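Gremarlow Hand Gripper Pair
Set-up and Care Guide
Section 7: Changing the finger pads and checking the jaws

Welcome back! If you have worked your way through Section 6, your two grippers are charged and paired, and you're probably itching to pick something up. Please give this section half an hour first. The pads are the part of the gripper that does all the touching, and a pad that sits a little crooked will spoil a whole afternoon of otherwise lovely work.

You will need the small hex key from the lid of the case, a lint-free cloth, a fresh pair of pads for each gripper (part 534, sold in sets by Prorkix) and a saucer for the screws. The saucer isn't in the kit, but Mekdes Mersha, who wrote the first version of this guide, would want you to have one.

CAUTION: Switch off both grippers before you start. The jaws can close on a fingertip harder than you'd expect.

Removing the old pads

1. Lay the gripper on its side on a folded towel, with the handle toward you.

2. Open the jaws all the way by hand. They should move smoothly and stop together. If one stops early, go to "Uneven jaws" below before doing anything else.

3. Slide a fingernail under the top edge of the pad and peel it slowly down toward the root of the jaw. Please don't use a knife, however tempting it gets – a scratch in the backing plate shows up later as a bump under the new pad.

4. Wipe the plate with the dry cloth. Old glue rolls off under your thumb if you are patient with it.

Fitting the new pads

5. Hold the new pad up to the plate before you take the film off, and see that the textured side faces the other jaw. We have all stuck one on backward at some point.

6. Peel the film, set the bottom edge down first, and press upward so no air stays underneath.

7. Close the jaws on a folded cloth and leave them that way for 13 minutes.

8. Do the same on the other jaw, and then on the second gripper. Always change all the pads together, so that both hands grip alike.

NOTE: Write the date of the change on the card in the case lid, like this: 2022-03-04. The cycle counter in the Urau app does not reset by itself. Tap Pads, then New Set. The pads on our longest-running pair had reached 2,634 cycles when we took them off, and they were well past their best by then.

Uneven jaws

If one jaw lags behind the other, a pivot screw has most likely worked its way loose. Tighten it a quarter turn, open and close the jaws by hand, and try again. Stop as soon as they move together. A screw that is too tight makes the jaw sticky, and you'll feel it in your wrist by lunchtime.

The grip check

9. Switch both grippers on and wait for the steady tone.

10. Open the jaws wide and bring them over a small pile of kitchen things. Chopsticks and spoons are ideal, being thin, smooth and fond of rolling away.

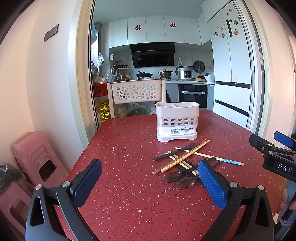 11. Start with a single chopstick. Close gently near its middle, lift it a hand's width and hold still while you breathe in and out. It should stay level. If it swings, the pads aren't meeting squarely, so go back to step 5 for that gripper.

12. Next, try a spoon by the handle. Turn your wrist slowly both ways and watch for slipping.

13. Pass the spoon from one gripper to the other and back. Take your time over this one, as it's the best test of whether the two sets of pads match.

NOTE: Glossy lacquer is harder to hold than bare wood. Ching-wen Su suggests saving it for last, once you've got your hand in.

When you are happy with the grip, switch off, wipe the pads once more and put the grippers away with the jaws slightly open. Jaws left clamped shut all through a hot August will flatten the texture. Section 8 covers cleaning the lens and checking its mount.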